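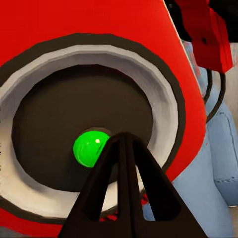

Figure 1. Simulated living room task, wrist view: gripper at the round recess with the green ball.

Intro to Robotics, Handout 5
Notes on the visit to Gudard, Monday, March 2, 2026

Read these before the lab section. The visit had 2 parts, a talk on the Hosoda simulator and a demonstration of one task in it. There were 19 of us, so we watched on the wall screen.

The task. The arm works at a coffee table in a simulated living room. The main object is red, with a round opening, and the ball goes with it. The gripper has two fingers with cutouts. At close range the fingers hide part of the ball, and the controller has to work with what is left in view.

Why simulate. A trial in Hosoda can be reset in a moment and run again with the same starting layout. Gudard runs 200 trials of a new controller before it goes to the real arm at the Nirkberg site.

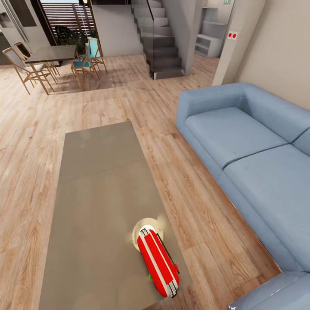
The room view is used for planning the approach. It covers the table, the sofa and the floor back to the dining area and stairs, but the ball is only a tiny green dot at that distance. The wrist view takes over for the last part of the reach.

Terms to know: wrist view, room view, reset, occlusion.

For lab: read page 76 of the Bremura manual and write one paragraph on when you would switch from one view to the other. Final project topics are due in June.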